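四、台面上的拆与装：手机外壳更换中的物件摆放

4.1 从一张台面说起

前一节讨论了居民为什么愿意把用旧了的手机留下来继续用，这一节想把目光放低一些，落到台面上去，看看更换外壳这件小事究竟是怎么铺开的。我们在 Fokomcombe 和 Clellcombe 两处的修理角待了大半个冬天，到二月收尾时，手里攒下的笔记比预想的厚得多，其中最厚的一叠并不关于螺丝或者胶水，而是关于东西放在哪里。这一点起初让我们有些意外，后来慢慢觉得理所当然：一部手机拆开以后，桌上会多出许多长相接近、正反难辨的薄片和窄条，谁先谁后、哪面朝上，全靠摆放来记。

修理角的台面各式各样，有旧书桌，有折叠桌，也有从厨房改过来的操作台。来的人往往先挑位置，再坐下，再把手机从口袋里掏出来，放在面前，然后犹豫一会儿。这个犹豫我们记录了很多次，短的不过几秒，长的能喝完半杯茶。Perrine Tanguy 在她的田野日记里把它叫作“落桌前的停顿”，说人在这个时候其实是在心里给零件分地盘。我们很喜欢这个说法，下文也就沿用了。

4.2 壳、框与屏的三种放法

先说保护壳。保护壳是整套东西里最不怕磕碰的一件，可它在台面上占的地方却不小，而且几乎总是最先离开手机。我们观察到的放法大致有三种：口朝下扣着，口朝上敞着，或者靠在别的东西上立着。扣着的壳像一只小碗的底，占了地方又派不上用场；立着的壳容易倒，倒下来的那一声常常让旁边的人也跟着抬头。敞着放的壳则渐渐变成了一种临时的托盘，有人把取卡针搁进去，有人把撕下来的贴膜搁进去，也有人什么都不放，只是觉得里子朝上，待会儿往里装的时候方向不会错。

再说中框。中框细而长，从侧面看几乎就是一根金属条，开着按键的缺口和扬声器的小孔，拿在手里很容易让人分不清上下。老练一点的人会先找那排小孔，以它为底端，再去对壳上的摄像头开口。这一步看上去轻巧，却是整个过程里最要紧的对位动作：框的一端要靠近壳的哪一侧，决定了接下来手腕往哪边转。图 3 所示的台面上，紫色的中框被黑色夹爪侧着夹在台面上方，上端与粉色壳的左边缘相叠，紧挨着壳上圆形的摄像头开口，壳则口朝上平放，里子上落着几个细小的深色点。 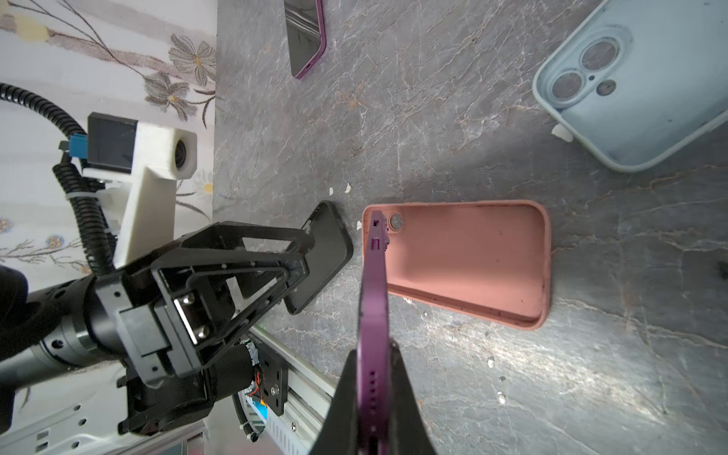 图 3　灰色大理石纹台面上的紫色中框与敞口放置的橙粉色手机壳；左侧另有一部黑色手机斜靠着，台面上缘还可见一部紫框黑屏手机的下半段。

Digby McKinnon 读过本节初稿以后，在页边写了很长的一段话：你们把对位讲得太像一门手艺了，我自己换壳的时候从来不看孔，只凭拇指去摸，摸到圆口就知道该往哪边压；倒是壳里头的灰，我每次都要擦，不擦心里不踏实，可你们的稿子里对擦灰只字未提，这恐怕要补上。他还问，既然两处修理角都备了软布，为什么没有专门记一记软布放在左手边还是右手边。

这段意见我们认真想过，也确实应当补上。擦灰在笔记里其实出现得相当频繁，只是散落在各处，没有单独归类。回头去翻，凡是把壳敞口放着的人，多半会在装回之前低头看一眼里子，看见灰点，就顺手抹一下，或者拿起来对着光吹一口气。把壳扣着放的人则很少这么做，要到装上以后觉得哪里不服帖，才又拆下来看。由此看来，敞口放置的好处除了辨认方向，还在于让人看得见里面，而看得见往往就会去收拾。至于软布放在哪一边，我们手头的记录不够整齐，左右都有，还有不少人把它搭在膝盖上，只能留待以后再说。

至于凭拇指去摸，我们也觉得和用眼睛看并不冲突。Graciela Gaete 在 Clellcombe 那边就常常两样并用：先看一眼开口在哪个角，再闭着嘴、侧着头，用指腹沿着边缘慢慢走一圈。她说眼睛看的是位置，手摸的是松紧，两件事得分开来做，急不得。

最后说屏和整机。屏幕是大家最舍不得让它碰到硬台面的部分，所以黑色的玻璃面往往朝上，或者干脆把整部手机斜搁起来，让一条边着地。斜搁的好处是拿起来方便，手指伸得进去；坏处是容易滑，特别是在石材纹样的光面台子上。Fokomcombe 的几张桌子后来都铺了旧毛巾，斜放的人反倒少了，大概是因为毛巾已经把拿取的难处解决了一半。

4.3 相似之物的并置

台面上同时出现几部手机，是另一个值得说一说的情形。家里人一起来，或者邻居托着带来，桌上很快便有了两三部，颜色相近的尤其容易混。我们原先以为，人们会把它们远远分开，各占一角，可实际看到的却常常是挨着放，有时近得几乎碰上。Ayman Ouazzani 对此的解释是，放得近才好比对：这一部的按键缺口在哪儿，那一部就大概也在哪儿，抬眼就能看到，省得翻来翻去。他把旁边那部完好的手机称作“样子”，就像裁缝桌上总要摊着一件做好的衣服。

这个比喻我们觉得贴切，也想顺着它再多说两句。裁缝的样衣是专门留下来的，手机的“样子”却多半是临时借来的，往往就是同伴正在用的那一部。借来的东西要还，途中还会响，会有人打电话进来，于是“样子”时常被拿走，桌上空出一块，过一会儿又放回来，位置已经变了。我们见过有人因为这样一来一回，把原本排得好好的次序全打乱了，只好从头认起，倒也不恼，一边认一边跟对面的人聊起当初是在哪里买的。

颜色在这里帮了不小的忙。壳与框颜色不同，装之前一眼就能分出内外；若是同色，就得靠厚薄和光泽去分。Clellcombe 有一位常来的老人，专门挑与机身颜色反差大的壳，她说年轻人嫌不好看，可她自己在抽屉里找起来快。类似的话我们听到过好几回，只是说法不同。颜色在商店里是喜好，到了台面上就多了一层用处，这一层在以往关于手机装饰的讨论里似乎谈得不多。

4.4 台面边缘与收尾

以上说的都是台面当中的事，边缘也不该忽略。暂时用不着的东西会被一点一点推向远处，推到手够得着、又不碍事的地方。完好的手机、装着茶的杯子、眼镜盒，最后都排在那一带，像是桌子自己长出来的一道架子。Benedek Rácz 画过几张草图，把推开的方向用箭头标出来，箭头大多朝前，朝左的次之，朝右的很少；他提醒我们，这也许只跟惯用手有关，不宜引申得太远，我们同意他的谨慎。

收尾的时候，次序又倒过来。先把边缘的东西往回拉，再把中框、整机依次归位，壳留到最后。装壳的动作本身很快，先卡住有摄像头开口的一角，再沿着边往下按，听到或者摸到四周都服帖了，人便会把手机翻过来看看正面，用袖口蹭一蹭，然后才站起身。偶尔有人走到门口又折回来，原来是取卡针还留在台面上。两处修理角后来各放了一只浅碟，就摆在出门那一侧的桌角，专门收这些小东西，下一节关于遗落物的讨论便从这只碟子开始。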